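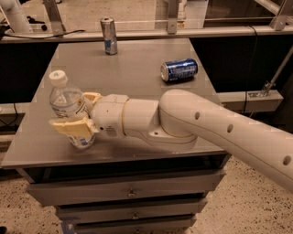 How to find out why your arm knocks cans over on the way to the bottle

Posted 25 December 2025 by Iwona Krajewska

If you run pick tests with drinks containers, sooner or later a can goes down and somebody says the grasp model needs more data. I have heard this so many times that I no longer argue. I ask for the logs. In our case the model was fine, and we spent most of July retraining it anyway.

What follows is the procedure I now use at Celisitz when a neighboring object gets hit during a pick. It assumes a single arm, a two-finger gripper and a flat work surface. You need access to the joint logs and one person who can keep a hand near the stop button. Set aside an afternoon, and don't believe the vendor video that says you can do it over lunch.

Before you start

Stop the arm and leave the fallen can where it is. People always want to stand it back up. Its resting direction is the only evidence you have that isn't a number somebody computed. Take a photo, then mark its outline on the surface with a grease pencil.

Check for leaks. A part-full water bottle with a badly seated cap can empty itself over your wrist joint when the fingers close. If there is liquid anywhere on the arm, cut power and dry it before going further. Whatever the sealing rating on the data sheet says, I wouldn't test it this way.

Step 1. Decide which part of the arm made contact

Everyone looks at the fingers, because that is where the camera points. Look at the elbow too. On an arm that reaches across a table, the elbow swings low over objects the planner has already stopped caring about. Compare the fallen can with the path of each link in the log. If the hit came while the fingers were still well clear, the gripper is not your problem and no amount of grasp training will help.

Step 2. Replay the move with nothing on the surface

Run the same trajectory at 15 percent speed with the bottle and cans removed. Keep people outside the cell and one hand on the stop. Watch the clearance under the elbow and write down the lowest point. If your software draws a collision model, put it on a screen next to the cell and see if the two agree. Ours didn't. The drawn elbow was higher than the real one.

Step 3. Check the collision model against the real arm

Measure the widest part of each link with calipers and compare it with the model file. King-fai Su did this for us and found that the file described an earlier cover, 15 mm slimmer. The planner had been leaving what it thought was a decent margin, and most of that margin was plastic. The file had been marked "verified" by someone, and I'd like to know what that involved.

Step 4. Check what the planner thinks is on the table

Put the objects back and dump the planning scene. Look for every can by name. Slim metallic cans are a known nuisance for depth cameras, and a can that is missing from the scene will be treated as air. A can lying on its side may also be entered as an upright one, so look at the orientation and not only the position.

Step 5. Change one thing and repeat

Fix the model file or fix the detection. Don't do both at once, however late it is. Then run the pick again at low speed, then at half, then at full. We ran 500 picks after the new file went in and had 2 contacts, both with a can the camera had missed. That is better. I would not call it solved, and I asked for that word to be taken out of the report.

If the fault comes back

Cheng-en Cheung suggests padding every link by 3 cm and moving on. It does stop the contacts. It also makes the planner refuse picks it could easily do, and then you get a different complaint. Use it overnight if you have to, and write it on the cell door so the morning shift knows.

Be careful with force limits as a cure. An empty can goes over long before most arms register a touch, so a clean force log proves very little.

Keep the old model file. Rename it with the date you replaced it and store it with the photo and the joint log. We had deleted ours, and it took I-hsuan Poon two days to get a copy back from an old backup.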